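Electrical walk-through, Brurnau service shop
Checked by Deepika Kamath, February 19, 2024

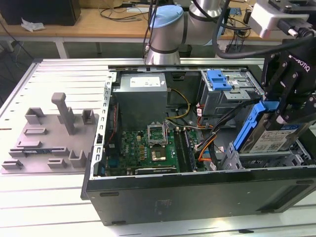 1. Outlets and cords. Passed, grudgingly. The January sheet says every cord was tested, yet cord 231 has no tag and a nick near the plug. I doubt anyone looked. Same goes for open equipment: a tower with its side panel off and the power supply still in the case, as on the white slotted table, needs its cord pulled before hands go in. "We always do" is not a record. Write it down.

2. Breaker panel. Fail. Boxes stacked in front again. I was told they arrived that morning. The dust says otherwise.

3. Extinguisher 814. Gauge in the green. Inspection tag unsigned.

4. Exit light, rear door. Stayed lit for the 30-minute test. Retest anyway, the battery is old.

5. Static mats. Dastton claims theirs need no yearly check. Show me the paperwork.

Items 1 and 2 stay open until I see them fixed.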